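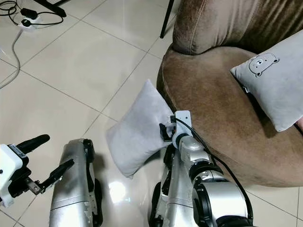 Section 4: Tuning the grip controller for soft items

If you've made it through Section 3, both arms are homed and Skamo can see them. Now we get to my favorite part – teaching the software to hold a pillow without strangling it. I do all of this from the Skamo console, with the grip panel open on one side and the live plot on the other.

1. Open the grip panel and load the profile called soft_default. Azadeh Babaei wrote it for our Clakeldale setup, and it's a much kinder starting point than the factory one.

2. Set the closing speed to 20. You can creep up later, but please do your first runs slow!

3. Set the force limit to 135. These are raw controller units, so don't go looking for newtons in there (I did, for a whole afternoon).

4. Pick the arm you want from the drop-down. Each arm keeps its own limits, so saving the right one does nothing for the left.

5. Press Close and watch the plot. With fabric you get a long, lazy ramp and then a flat top. A sharp spike usually means the fingers have met each other.

6. Once the line has been flat for 200 ticks, press Mark Hold. The planner reads this as "object is in hand" and won't start a lift before it.

7. Save under a new name. Don't overwrite soft_default, or Azadeh will hear about it.

Note: The segmenter likes to merge a plain pillow with whatever upholstery it's leaning on. If your mask swallows half the chair, raise the edge weight to 39 and grab a fresh view. Golnar Golestani found that value and I've never beaten it.

Note: Glossy floor tiles can throw holes into the depth map. Turn on Fill Gaps before you plan a low grasp, and check the floor plane by eye in the 3D view.

Caution: Keep power strips and loose cords out of the planned path. The Dostinum planner doesn't add thin cables to its collision map, so draw a keep-out box over them by hand.

Caution: Stop the arm before you edit a force limit. Changes go live the moment you hit Enter – there's no Apply button on this panel.

Lift settings are in Section 5.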